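Small parts sorting moves to matted benches at Westholm depot

WESTHOLM - The Keler parts depot on Nigatu Street has changed the way it sorts small vehicle and machine components, replacing the deep bins used at its receiving stations with flat matted benches and shallow metal trays.

The change took effect Wednesday. It applies to returned and unboxed stock only. Sealed cartons continue to go directly to the racks.

Returned stock arrives at the depot mixed. A single tote can hold brake pads, gears, spacers, brackets and hardware from several orders, often with no part labels. Under the old procedure, a tote was tipped into a bin and parts were pulled out by hand. Small items settled to the bottom and were missed until the bin was emptied at the end of the shift.

Saron Araya, receiving supervisor, said the depot logged 2358 misplaced small parts last year. Of those, 1355 were later found in bins that had been marked empty.

"A black gear at the bottom of a dark bin is hard to see," Araya said. "On a flat brown surface you can pick it out from where you stand."

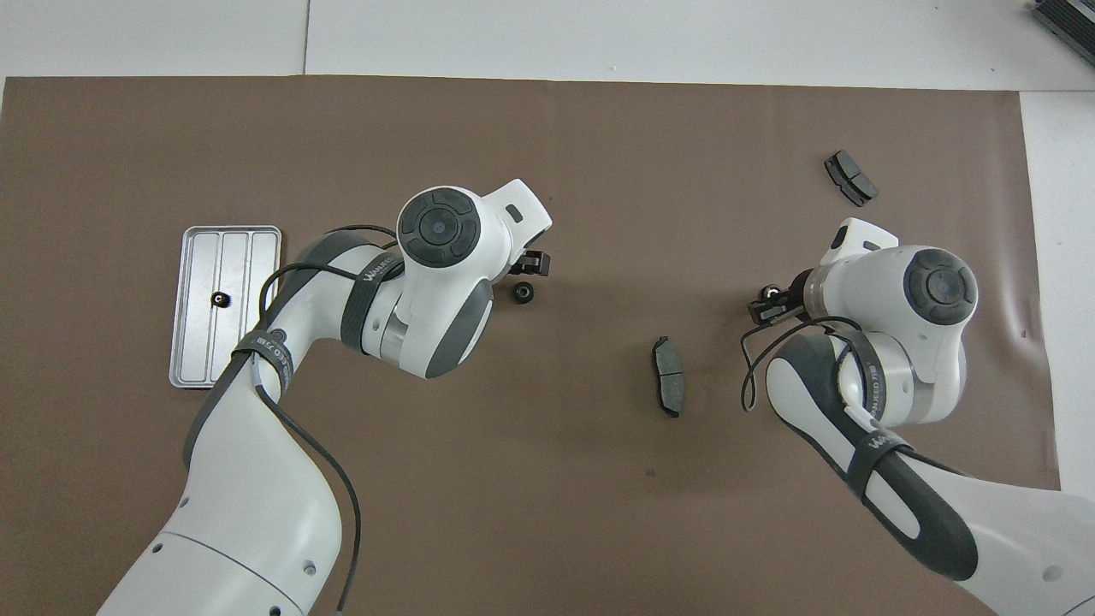

Each bench is now cleared to the mat before a new tote is opened. Parts are laid out in a single layer, with no stacking. Brake pads are handled first, as they are the heaviest items and can chip plastic parts if they slide. Gears and rings go into a tray. Brackets and clamps stay on the mat until they have been matched to an order number.

The trays are shallow, with a raised rim and lengthwise ridges. Round parts placed between the ridges tend to stay in line, which makes them easier to check against the packing sheet. A full tray is moved to the inspection shelf and a clean one takes its place.

Friction parts are subject to one added step. Pads are checked for cracks, oil and separation from the backing plate before they are returned to stock. Any pad that fails is tagged and scrapped. Gears with worn or broken teeth are set aside for a second check. 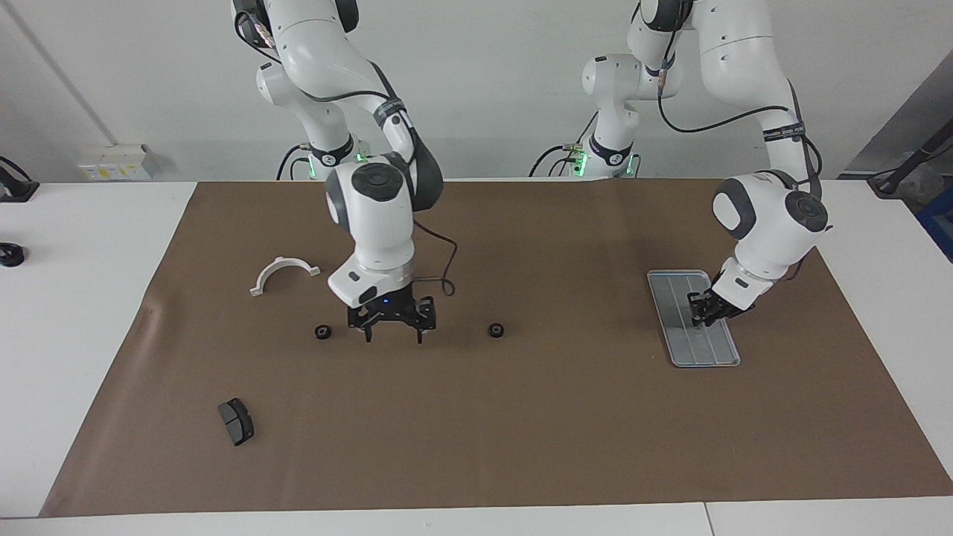
A tray and small parts on one of the matted sorting benches at the Westholm depot.

Jitendra Bhardwaj, who manages inventory for Keler, said the depot tested three mat colors before settling on brown. White showed dirt within a day, and gray made metal parts difficult to pick out. The mats are wiped down at each shift change and replaced when the surface begins to curl.

Bhardwaj said the time needed to clear a tote rose slightly during the first shifts under the new procedure. He expects it to fall as staff get used to the layout. Tote size has been limited to 25 loose parts so that everything fits on one bench without overlap.

The company's Clallmont depot, which handles mainly boxed stock, will keep its current bins for now. Keler plans to review the Westholm error counts in December before ordering more mats and trays.

Customers returning parts are asked to bag small hardware separately and include the order number on the bag. Returns are accepted at the rear dock until 4 p.m. on weekdays.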